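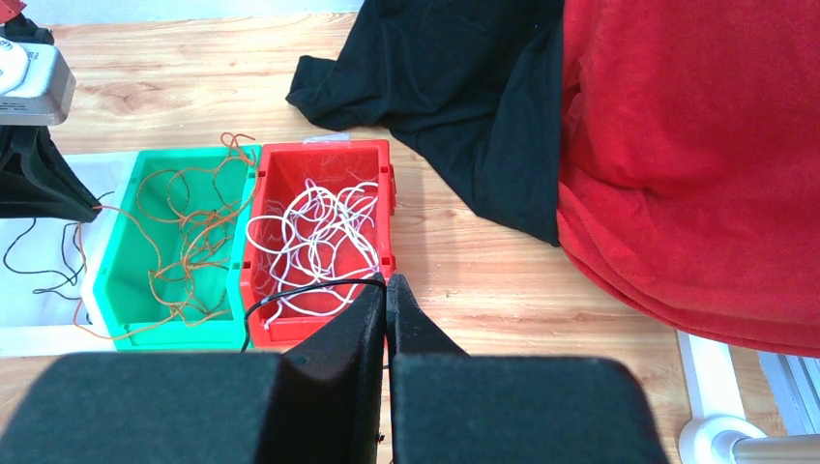
Court threw out Dratcombe's lawn sign bylaw. Does that help us in Janley?

Posted by Seija Vuorinen

Hi all! I've been following the Dratcombe sign case since October and I'm thrilled with the ruling, I read the whole thing over two cups of tea. The judge said their bylaw limiting political signs on private lawns went too far and struck it down. Janley's is almost word for word the same (three signs per property, $306 fine). So can I put up my fourth sign now? And if our bylaw is still standing, how do we get council to drop it?

Ulla Kuusisto

What a great ruling, hey! As far as I know it's a free-for-all now, so go for it.

Eino Ikonen

Hold off on that fourth sign for a bit, Seija! The order only strikes down Dratcombe's bylaw. Janley's is a separate bylaw passed by a separate council, and it stays on the books until our council repeals it or a judge quashes it too.
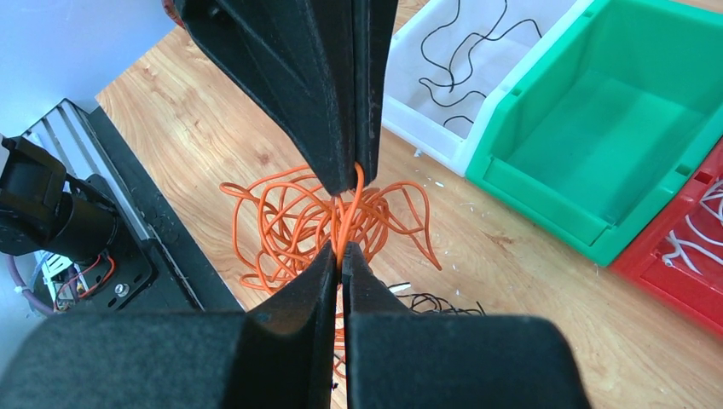

The good news is that the reasoning travels even if the order doesn't. If somebody here got fined and fought it, their lawyer would be waving the Dratcombe decision around on the first morning, and I'd love to see it. Paragraph after paragraph on why a front lawn is such an important spot for political speech! Councils read these things as well, and their solicitors will usually tell them when a bylaw has become risky to enforce.

As for getting it dropped, write to the clerk and ask to be put on the agenda as a delegation. Attach the decision and mark the parts that match our wording (sections on number of signs and on size, from memory, but check). A petition helps too. Our clerk has to table one once it has 1,000 signatures from residents, though I've seen councillors take up a much smaller one when they liked the idea. Leinonen did this over its noise bylaw and had a new version through in some 3 months, which is lightning speed for a council!

Do check whether Dratcombe is appealing. That could slow everything down. 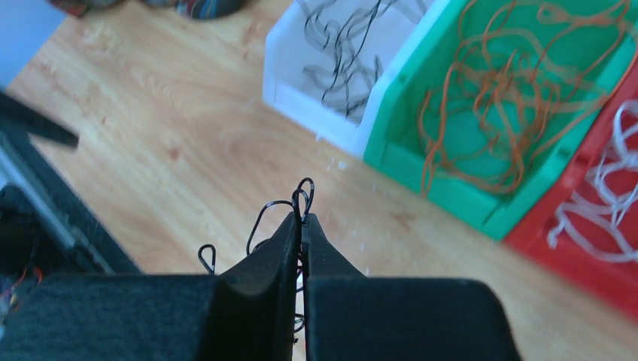

If Dratcombe does appeal, does its old bylaw come back in the meantime?

Hertta Niskanen

Filing an appeal doesn't normally bring it back. Dratcombe would have to ask the court for a stay, and the bylaw would apply again only if a judge granted one. The clerk's office there can tell you if they've asked.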